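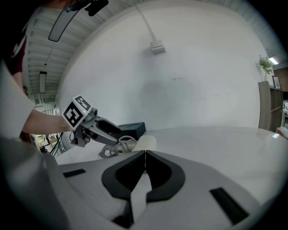

Double-sided foam tape: free delivery not applied at checkout

Reading time: 2 minutes
Last updated: May

Status: closed
Raised by: Solange MacDonald
Shop: Rellby tapes and adhesives

Problem as reported

Customer has 17 rolls of Kikuchi double-sided foam tape in her basket. The banner says free delivery on orders over £100. The basket comes to a good deal more than that, and the checkout would still like £8.50 for postage. She has tried it on her phone and her laptop, and has asked us, fairly politely, which of the two is lying.

First reply

Asked her to clear her cookies and try again. We ask everyone this. Same result, plus she was logged out of her bank.

Second reply

Asked for the discount code. She was using DRINDEMANCE, the one printed on the slip inside her last parcel. Removed it and delivery went to free. Put it back and the charge returned. Progress of a sort, though she pointed out that she would like both, as the slip promises both.

What we found

The code is set up under the old trade rules, where free delivery starts at £390. Using it quietly moves the whole basket onto those rules, banner or no banner. The slips were reprinted in the spring and the rules were left as they were.

A second fault turned up while we were in there. The 2 metre sample rolls are listed with the shipping weight of a full carton, so anyone ordering a sample was being quoted for something you would need a trolley to move. Passed to Karkus, who look after the product data, and corrected the same afternoon.

Fix

1. Code moved to the standard delivery rules.
2. Old trade rules switched off for retail accounts.
3. Customer asked to empty the basket and add the rolls again — an old basket keeps its old postage.

Customer's last message, 4.40 pm

"Worked. I've ordered the 17 and added a tape dispenser out of spite."

Note for whoever gets the next one: check the code before you mention cookies.

Recent tickets
- Masking tape arrived in the wrong width
- Can I return a roll I have started?
- Carpet tape showing as out of stock in every colour
- Invoice address will not save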